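MEDIA RELEASE — for immediate use

Prundon workshop space to open its doors in December

Lenel has confirmed the Prundon fit-out is nearly done and the first bookings will be taken in December. Shared workshop and lab space, hired by the half day, for small makers who've outgrown the garage and can't stretch to a lease.

89 people have put their names down so far. Peeters handled the building work, Ikton is looking after the bookings and the door codes.

"We've kept it plain," said Sem Wouters, project lead at Lenel. "Pale walls, decent light, power where you need it. People bring there own gear and want to get on with it."

Opening hours 7 am to 9 pm. Half-day rate is $19 for members — non-members can book too, but members get first pick of the evening slots. Joining fee waived for the first 500 sign-ups.

Floor area is 464 square metres including the storage cages and the kitchenette. Parking at the rear, enter from the lane. The front roller door stays shut except for deliveries, please don't que there.

Shabnam Hashmi of Peeters said the old building had set a few limits on the job.

"You work with the shell you've got. We left the layout simple so Lenel can shift things about later on without calling us back every time."

Still to come before opening: signage, the second sink, lockers. Colour for the lockers has not been decided. The mezzanine is not part of the first stage and won't be open to hirers.

Induction is compulsory for everyone, members included. It takes an hour and covers the exits, first aid, what can and can't go in the bins, and how to leave a bench for the next person. Dates go out by email to those on the list. Closed shoes or you'll be sent home.

Tours for local media can be organised on request, mornings only. Please allow two days' notice. Sem Wouters and Shabnam Hashmi are both available for interview.

Media contact: Lenel front office, Prundon

ENDS

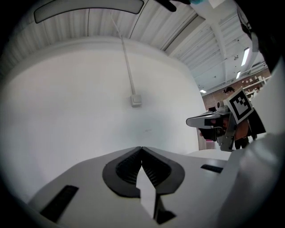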